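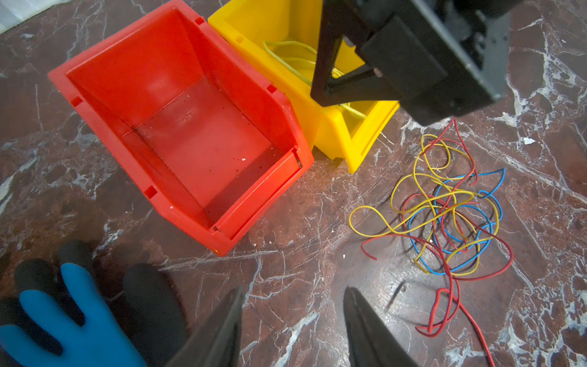

Loltalau publishes results of gripper comparison on loose wire

Loltalau has released the results of a bench comparison of two-finger grippers for sorting loose electrical wire, a job still done mostly by hand in small repair and recycling shops. The tests ran through November at the company's workshop and covered 742 picks with 2 grippers, the Flomusitz and the Jivholm, each fitted to the same arm and run from the same Huamán controller.

The task was to lift single lengths of red, yellow and blue wire from a mixed pile on the floor and drop them into plastic bins. The floor is marble, and the team kept it that way for the whole trial. Wire slides on it, and a gripper that closes too early pushes the strand away.

"We wanted a surface that would show up the weak points," said Ruxandra Husar, who led the work. "On a rubber mat both grippers look fine. On stone you find out how close to the floor the fingertips can really get."

Of the 742 picks, some 700 ended with wire in a bin. The Flomusitz did better on single strands lying flat, helped by its thinner fingertips. The Jivholm was slower to close but held on better when a strand was caught under others and had to be drawn out. In 54 picks, counted separately and including some that ended well, the gripper brought up more than one wire at once. Most of these were with the Jivholm.

Teodor Olteanu, who set up the wrist camera, said tangled loops remained the hardest case for both models. "From the wrist you see the top of the pile well enough. What you can't see is which loop is holding which."

The controller settings were left unchanged when the grippers were swapped, apart from finger travel and closing speed. Loltalau said this may have counted slightly against the Jivholm, which can be run with a higher grip force.

A second round will use stiffer cable and deeper bins. The full results, with the settings used for each gripper, are available on request from Domnica Gavrilă at the Loltalau press office, open until midday on Friday.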